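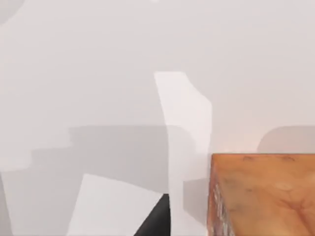
Lesezeit: 2 Minuten

Häufige Fragen zu meinem Moorprojekt

Seit ich hier über die Wiedervernässung im Tuseler Moor schreibe, landen immer wieder dieselben Fragen in meinem Postfach (danke dafür, ich freu mich über jede einzelne!). Ich hab sie mal gesammelt. Stand der Antworten ist der 17. März 2018.

Was macht ihr da eigentlich?
Wir machen Gräben zu. Klingt langweilig, ist aber ziemlich matschig und macht großen Spaß. Das Tuseler Moor wurde über Generationen entwässert, damit man dort Torf stechen und später Kühe weiden lassen konnte. Auf 162 Hektar versuchen wir jetzt, das Wasser wieder in der Fläche zu halten. Dafür setzen wir kleine Dämme aus Torf und Holz in die alten Gräben, bisher sind es 57.

Und was hat das mit dem Klima zu tun?
Eine Menge! Trockener Torf kommt mit Luft in Kontakt, zersetzt sich und gibt dabei CO2 ab, und zwar Jahr für Jahr, solange das Wasser fehlt. Ein nasses Moor hält den Kohlenstoff im Boden. Direkt nach dem Anstauen kann dafür erst mal mehr Methan entweichen, das will ich nicht verschweigen. Auf lange Sicht ist nass trotzdem die deutlich bessere Variante.

Gibt es dann mehr Mücken?
Die Frage kommt wirklich jedes Mal, meistens aus Vurville, weil der Ort direkt am Rand liegt. Saure Hochmoore sind für viele Stechmücken gar nicht so gemütlich, und Libellenlarven fressen auch ordentlich mit. In flachen Pfützen am Rand kann es im Sommer aber schon mal summen. Lange Ärmel einpacken.

Läuft mir dann der Keller voll?
Das wird vorher geprüft, sonst bekämen wir gar keine Genehmigung. Zwischen Moor und Siedlung bleibt der Randgraben offen, und an der Straße nach Brurnavstead stehen Messrohre, in denen wir das Grundwasser ablesen. Wer sich Sorgen macht, schreibt mir bitte, ich schicke die Werte gern rüber.

Wer bezahlt das alles?
Der größte Teil kommt aus Fördermitteln vom Land, der Rest aus Spenden. Ein Festpfahl aus Lärche samt Transport kostet uns mehr, als man denkt, und der Bagger mit den breiten Ketten ist sowieso der dickste Posten. 800 Euro haben wir allein beim letzten Flohmarkt eingenommen, fast alles mit Kuchen und alten Gummistiefeln.

Darf ich mit dem Hund kommen?
Auf dem Bohlenweg ja, an der Leine. Abseits davon bitte nicht, im März fangen die Kiebitze und Brachvögel an zu brüten, und die stehen auf, sobald ein Hund durchs Gras rennt.

Was kann ich zu Hause tun?
Torffreie Blumenerde kaufen! Auf der Packung muss wirklich »torffrei« stehen, »torfreduziert« kann immer noch ordentlich Torf enthalten. Meine Tomaten wachsen darin seit 2 Jahren prima, ich muss nur etwas öfter gießen und ein bisschen früher düngen.

Was ist die Osei-Fläche?
So heißt bei uns das Stück ganz im Norden, das wir als Nächstes angehen wollen. Da stehen noch viele Birken, die dem Boden Wasser entziehen, ein Teil davon muss also raus. Sobald die Termine für die Arbeitseinsätze feststehen, schreibe ich sie in den Blog.

Kann ich einfach mitmachen?
Klar, Vorkenntnisse brauchst du keine. Gummistiefel, Handschuhe und was zu essen mitbringen, Spaten haben wir genug. Anmelden kannst du dich über das Kontaktformular.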